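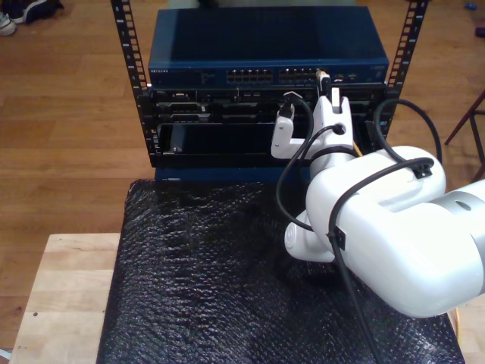
Sikov Opens Its Cable-Handling Data Program to Outside Partners

The company has gathered 3,267 recorded examples of a robot arm working on network racks, and is now inviting equipment makers and data center operators to add their own hardware to the collection

Sikov, a maker of automation software for people who look after network equipment, announced this November that it is opening its Plultuvine data program to outside partners. Plultuvine is the company's long-running effort to collect examples of a robot arm doing the small, fiddly jobs that fill so much of a network technician's day: finding the right port, taking hold of a plug, pressing the latch, easing the cable out and putting it back where it belongs.

The program now holds 3,267 complete examples, every one of them performed on real equipment. Until today they have been used only by Sikov's own engineers, who have been training a learning system called Husar to handle patch cables in small racks. Under the new arrangement, partners can send in the switches, panels and cables they actually use, have them worked into the collection schedule, and receive the resulting examples for their own research.

"We have always believed that the best way to teach a machine a hands-on job is to show it that job, patiently, many times over, and with all the little differences that come up along the way," the company said in a statement. "We have been at this long enough to know how much we still don't have. Our own shelves only hold so many kinds of switch, and our partners' shelves hold a great many more. We would dearly love to borrow from them."

How the examples are gathered

Each example begins with a written task card, which names a starting arrangement and a goal. An operator then guides the arm through the job from start to finish while the system records the arm's joint positions, the opening and closing of the gripper, and the video that goes with them. Afterward the operator adds a short note saying whether the plug was fully seated and whether anything unusual came up.

Work is organized in sessions of 50 examples. Between sessions the team changes things on purpose – the rack may be turned a little, a cable swapped for a stiffer one, the lamps moved, or a neighboring port filled so that there is less room for the fingers. Sikov has found that a system trained on one tidy arrangement tends to do very well on that arrangement and rather poorly on the next one it meets, and the changes between sessions are meant to help with that.

Failed attempts are kept as well. Of the examples recorded to date, 233 are marked as recoveries, in which the gripper missed the plug or caught it at a poor angle and the operator backed away and tried again. Early on these were set aside, and it took the team a while to come around to the idea that they were worth keeping. Husar now trains on them along with everything else, and the engineers say it has become noticeably better at noticing a bad grip and letting go before it pulls on anything.

Why cables are hard

To a person, unplugging a network cable hardly counts as a task at all. For a robot arm it brings together several things that are each difficult. The cord is soft and hangs differently every time it is moved. The latch is small and often faces the wrong way. The ports sit close together, so a finger that is a little too far to one side will press against a neighbor, and the plug itself may hide the very spot the gripper needs to reach.

Sikov chose to work on compact open-frame racks for the first stage of the program. They fit on a table, they can be rearranged quickly, and they let the arm come in from the side as well as the front. Full-height cabinets are planned for a later stage, once the team is satisfied with how Husar behaves around crowded ports.

What partners will receive

The first group of partners will each be offered 200 new examples recorded on hardware of their choosing, along with the task cards and the operators' notes. The recordings will be delivered through Jellasell, Sikov's browsing and labeling tool, which lets a reader step through an example slowly, compare two attempts side by side, and mark the moment at which a plug leaves its port or settles into it.

Partners may keep their examples private or agree to share them with the other members of the program. Sikov will look after packing, set-up and return of any equipment that is sent in, and asks only that it be in working order and come with the cables normally used with it. Older equipment is very welcome – worn latches and slightly bent cable boots are just the sort of thing the collection is short of.

The company also hopes to hear from technicians themselves. Anyone who has a particular connector they dread, or a corner of a rack they can never quite get their fingers into, is warmly invited to write in and describe it. Several of the task cards now in regular use began as exactly that kind of complaint.

Applications to join the program are open now through the partner page on the Sikov website, and the team will reply to every one of them.

About Sikov

Sikov develops software that helps robot arms carry out careful manual work on network equipment. Its products include the Husar learning system and the Jellasell labeling tool. The Plultuvine data program supports both.

Press inquiries: please use the media contact form on the Sikov website.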